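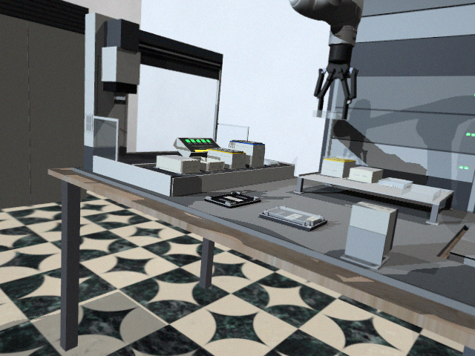 Dardo Domínguez plans equipment purchases for Indar, and he budgets the bench before the robot. "The arm is one quote. Racks, plates and holders are another, and people forget it."
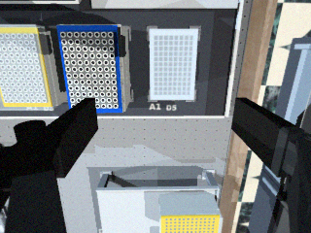
Tip racks and a well plate on the deck, with the gripper fingers reaching in.

His April plan set aside 4,000 dollars for labware fixtures. Almost half is spent.

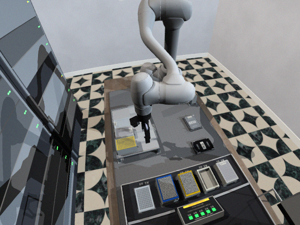

"Reach comes next – every position gets checked in simulation before I sign." Gripper fingers were quoted separately, at 2,137 dollars.

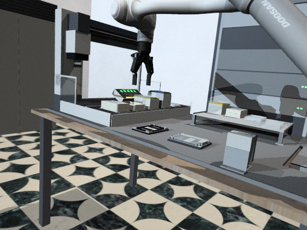
Delivery is quoted at nine weeks. Service is still open.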